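Sorting Small Stock Between a Carton and a Wire Basket

Work from one side of the carton only, with the basket at forearm height.
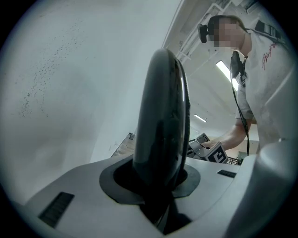
A reader using Ollar baskets reports that small items slip through the mesh unless the bottom is lined first, and asks whether card will do. It will. Cut it 8 mm short on each side.

1. Open all flaps and fold them outward.
2. Remove the largest items first.
3. Lay flat items against the long side of the basket.
4. Stop at 16 items per basket.
5. Write the carton number on the tag, e.g. 417, and close the carton.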